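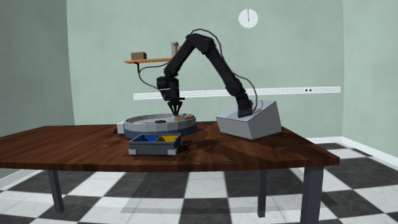 I bought the Vestotex steam mop in August after my old string mop finally shed its last bit of dignity all over the kitchen. I've used it nearly every week since, so I figured I'd write up how it's held out, because the reviews I read before buying were all from people who'd had theirs for an afternoon.

First thing, it's lighter than I expected. I can carry it upstairs in one hand with the dog under the other arm (she hates the stairs, long story). The tank clicks in from the back and takes a bit of a shove the first few times. It heats up while I'm moving the chairs out of the way, and then you get a good strong puff every time you squeeze the trigger. No soap, no bucket, no wringing!

On tile it's great. Dried pasta sauce, muddy paw prints, that mystery sticky patch by the fridge, all gone in a couple of passes. Grout is slower. You need the little brush head for that and some patience, and I'd still say my grout went from bad to okay and no further. 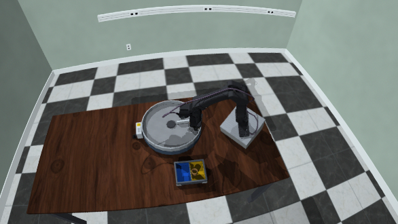
The pads are where I get grumpy. You get two in the box and they're good thick ones, but the elastic on mine went floppy over the winter, and now the pad creeps off sideways whenever I go under the couch. I tried the cheaper Jilura pads and they fit fine for a few washes, then shrank. So I'm back to buying the proper ones, which cost more than I want to pay for what is basically a sock.

The cord is 20 feet, long enough for my downstairs without swapping outlets, and it wraps on two hooks that have stayed put. Do use filtered water if yours is hard. I got lazy for a month and the steam started coming out in spits, and I had to run the descaler through it twice.

I wouldn't take it anywhere near waxed or unsealed wood. The manual says so too, in small print on the back page, where it really shouldn't be. My hallway is sealed and I still use the low setting and keep moving.

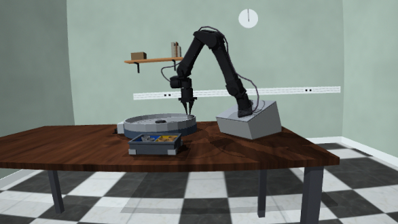 Sinéad Kavanagh wrote in to say she ruined the finish on her dining room floor with a different steam mop by parking it while she answered the door, and that she now sticks to tile only. Yep, that would do it. Mine came with a resting mat and I stand it on that every single time, even if I'm only going to let the dog out.

Would I buy it again? For a house with mostly tile, sure. I paid 100 dollars on sale and I'd pay that again, but not full price, not with those pads. I'm ordering another pair tonight, and if the elastic goes on those too I'll come back and knock a star off.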